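Dradcombe Teaching Lab: progress report to the Gakik Fund, 27 September 2021

The open day has been held, and the bench is still standing. Visitors came in groups of five, a limit set by the width of the doorway and by my nerves. Sixty-four people signed the book, one of them twice. 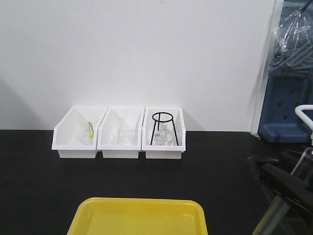
Glassware in the white bins, yellow tray at the front, arm at work on the right.

Guoqing Wei ran the demonstration and Yulan Cao did the talking, an arrangement both of them prefer. The task was moving glassware, piece by piece, which your last letter called "modest". It is. We would invite anyone who finds it dull to think about the price of beakers.

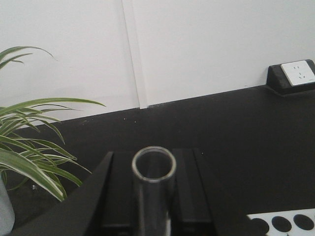 Questions from the public were mostly about whether it could do the washing up. Yulan now has a polite answer to this and would like it recorded as a project output.

Spending stands at £3,946. The £300 set aside for refreshments went on refreshments, a rare case of our budget and our accounts agreeing.

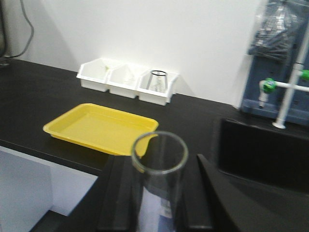
Two schools have asked for a visit in February, and Rirnura would like to send some staff. We have said yes to all three. The revised timetable is attached, along with the receipts, including the one for biscuits you queried.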